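Support > Water Filtration > Trikunero Under-Sink System > Installing the Cartridge

4. Installing or replacing the cartridge

This section covers first installation and routine replacement of the filter cartridge in the Trikunero under-sink housing. For the bracket and supply tubing, see section 3. The Dernden countertop model uses a different head and is covered in its own manual.

Before you start

Clear the cabinet floor and set a shallow tray under the housing. Have a clean cloth and the housing wrench ready. Do not open the sealed bag until step 5.

CAUTION: Connect to the cold water supply only. Maximum inlet temperature is 100 °F. Hot water damages the cartridge and voids the warranty.

Procedure

1. Turn the inlet valve clockwise until it stops.
2. Open the filter faucet and leave it open until the flow stops.
3. Fit the wrench to the lower ribs of the housing and turn counterclockwise. Support the bowl with your free hand.
4. Lift out the old cartridge. Empty the bowl and wipe the inside with the cloth. Do not use soap or solvent.
5. Cut open the bag and remove the new cartridge. Handle it by the ends.
6. Check the O-ring in the groove at the top of the bowl. Replace it if it is flat, cracked or nicked. Apply a thin film of silicone grease.
7. Seat the cartridge over the post in the bottom of the bowl.
8. Thread the bowl onto the head by hand until snug, then tighten one quarter turn with the wrench.
9. Open the inlet valve halfway and check for leaks at the head and at both fittings. If dry, open fully.
10. Run the filter faucet for 4 minutes and discard the water.

NOTE: Water may look cloudy at first. This is trapped air and normally clears within 24 hours.

NOTE: If the bowl will not turn in step 3, press the red relief button on the head to release remaining pressure.

CAUTION: Do not use pipe tape or thread sealant on the bowl. The O-ring makes the seal.

After installation

Write the month on the label supplied and place it on the head. Inspect the O-ring at every change and replace it at every 2 changes, regardless of condition. If the system has been idle for longer than a week, repeat step 10 before drinking.

Section revised September by Angharad Foulkes, Technical Publications.

Related articles
Low flow at the filter faucet
Negri fittings: tubing size chart
Winter shutdown and storage
Ordering replacement O-rings

Contact Support | © Hidier Water Products | Back to top

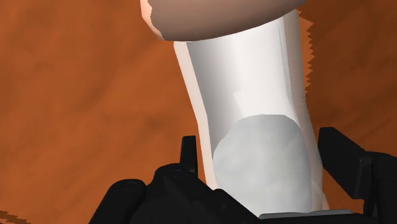 Reading time: 2 min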